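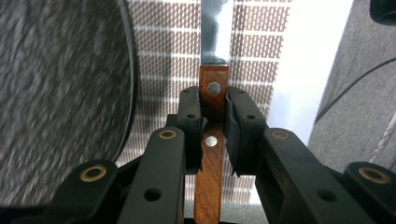
1. Introduction

Breakfast cereals, yoghurts and snack bars sold in Britain carry a nutrition panel on the back of the pack and, in many cases, a claim on the front. The claim is usually short: high in fibre, source of protein, no added sugar. Shoppers read the front more often than the back, and several studies covered in the second-year module suggest that a single favourable claim raises a shopper's opinion of the whole product.

This project looked at one claim only, fibre, and asked whether students could judge how much fibre they ate in a day when their main source of information was the front of the pack. It was carried out as part of the third-year Food and Health course. The work was shared between two students, Vittoria Rizzi (food diaries and coding) and Tamsin Lowther (questionnaire and analysis). The report was written jointly.

1.1 Aims

The first aim was to compare each participant's estimate of daily fibre with the amount worked out from a written food diary. The second was to find out which foods were most often missed or given too much weight in the estimate. No attempt was made to change what anyone ate.

2. Background

Dietary fibre is the part of plant food that is not digested in the small intestine. The recommended intake for adults in the United Kingdom is 30 g a day, and national surveys have found for many years that most adults fall short of it. Under the labelling rules a food may be called a source of fibre if it contains at least 3 g per 100 g, and high in fibre if it contains at least 6 g per 100 g.

These limits are set per 100 g and take no account of portion. A crispbread may pass the higher limit easily and still supply little fibre in the amount normally eaten. Boiled potatoes eaten with the skin carry no label at all when bought loose, but a normal helping adds a useful amount. The claim therefore describes the food and says little about the meal.

Fibre is also not a compulsory line on the back-of-pack panel. It is often given, but a maker may leave it out, and in that case the figure has to be taken from food composition tables.

3. Method

3.1 Participants

Participants were recruited in April by a notice in the two halls of residence nearest the teaching building, Pearce and Tomgate. Anyone on a medical diet was asked not to take part, as was anyone studying nutrition or dietetics. Pearce is catered on weekdays and Tomgate is self-catered. This difference was not planned as a comparison at first but was kept in the analysis once it became clear that both halls were well represented.

3.2 Questionnaire

Each participant filled in a questionnaire before starting the diary. It asked for an estimate of fibre eaten on a normal day, in grams, and for the foods thought to supply most of it. A sheet showing the fibre content of three unlabelled portions was given first so that the unit meant something. Without it, people in the pilot wrote down figures that could not be used, including one that was larger than the weight of the food.

3.3 Food diary

The diary ran for two days, one weekday and one weekend day. Participants wrote down each item, the brand where there was one, and the amount in household measures (slice, tablespoon, mug). Amounts were turned into grams using a standard portion list. Where the portion list had no match, the item was weighed in the teaching kitchen.

Mixed dishes cooked at home were entered as ingredients and divided by the number of people served. Catered meals from Pearce were entered from the kitchen's own recipe sheets.

3.4 Coding

The diaries gave 1152 separate food entries. Each was coded for fibre in grams, for food group, and for whether the pack carried a fibre claim. Entries without a brand were coded as unclaimed. Coding was done in Tenden, the diet analysis program used on the course, and a sample of entries was coded a second time by the other student. Disagreements were nearly all over portion size – chiefly pasta, rice and breakfast cereal – and were settled by going back to the portion list.

4. Results

4.1 Estimated and recorded intake

Estimates were higher than recorded intake for most participants. The gap was wider among those who named a breakfast cereal as their main source. Participants who named vegetables or pulses came closer, and a few of them guessed too low.

Recorded intake was below the recommended amount in both halls. It was slightly higher in Tomgate, mainly on account of baked beans and wholemeal toast, which appeared in the diaries at all times of day.

4.2 Foods given too much weight

Cereal bars were the clearest case. They were often listed as a main source, but the usual portion was one bar and the fibre in it was modest. Granola and fruit smoothies followed the same pattern. Lettuce and cucumber were also named more often than their fibre content would justify, although neither carried a claim.

4.3 Foods missed

Bread was rarely named as a source, even by participants who ate it at every meal. White bread contains less fibre than wholemeal but was eaten in large enough amounts to matter. Potatoes, peas, peanut butter and tinned chickpeas were missed in the same way. Participants who cooked from scratch tended to leave out onions and tinned tomatoes, which together made a fair contribution to sauces and curries.

5. Discussion

The results fit the view that a claim on the front of a pack draws attention to some foods and away from others. They do not prove it. The participants who relied on cereal bars may have differed in other ways, for example in how much they cooked, and the study was not designed to separate these effects.

One product caused particular trouble in coding. Kalau, an oat drink bought by several Tomgate residents, carried a fibre claim, and participants described it as a high-fibre choice. In the diaries it was used mostly in tea and coffee, in amounts too small to affect the daily total.

5.1 Limits of the study

Two days is a short record. It is enough to compare groups but not to describe one person's usual diet. Household measures are also a weak point, and weighed records would have been better, though fewer people would have agreed to keep them. Some participants may have eaten differently while keeping the diary. The estimate was given before the diary and was not repeated afterwards – a second estimate would have shown whether writing food down improved it.

5.2 Further work

A repeat of the study could ask for estimates meal by meal. The portion sheet should be extended to include bread and potatoes, and the questionnaire should ask directly whether the participant looks at the back-of-pack panel.

6. Data and materials

The blank diary, the portion sheet and the coding rules are held by the course office. Completed diaries were made anonymous before coding and will be destroyed once the marks have been confirmed.

Submitted 21/11/2024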